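Vanhove Library Table to Stay Put After All

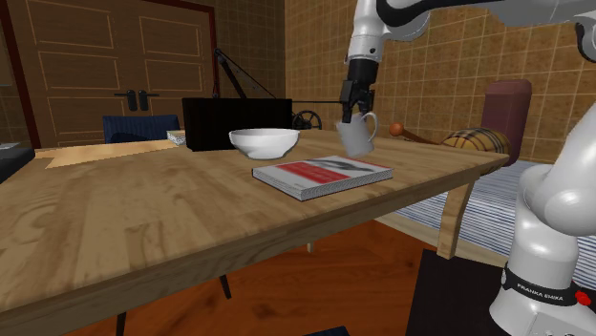 Page last changed: May, 4:12 p.m.

VANHOVE — The long reading table at the Vanhove town library will remain in the long reading room, the library board decided after a hearing that ran past closing time and had to be finished in the parking lot.

The vote was 3 to 2. It ends a dispute that began last winter, when branch manager Kuldeep Semwal proposed selling the table and putting in what his memo called "flexible seating solutions." Residents who looked into the matter found that these were chairs.

A petition to keep the table drew 393 signatures, a healthy showing in a town where the last school board race was settled by a margin of six. Several signers admitted under questioning that they had not been inside the library for years but liked knowing the table was in there.

"I have never met so many people who feel strongly about furniture," Semwal told the board. He noted that the table takes up space the library could use for its tax help sessions, which are now held in the hallway next to the drinking fountain. He was applauded for this, mostly by people who had been to the tax help sessions.

Speaking for the petitioners, Ajith Rodrigues said he had studied for his electrician's license at the table, proposed marriage at it and, some time later, read up on divorce law at the same end. He asked the board to consider what a stackable chair could offer by comparison.

The board also heard from Prustov, the office supply dealer that had quoted a price for the new seating. Its representative brought a sample, which was passed along the front row and was still missing when the meeting ended.

Under the compromise, the table stays and the magazine racks go. Back issues will move to the basement, where patrons can ask for them in writing. Tax help gets the corner where the racks stood, plus a folding screen for privacy, if money for a screen can be found.

The quiet rule, suspended for the hearing, is back in effect. Members of the public who wish to comment on the decision may do so at the front desk until 6 p.m., in a low voice.

The board will next take up the matter of the Lodar Street book drop, which has been returning books to the sidewalk.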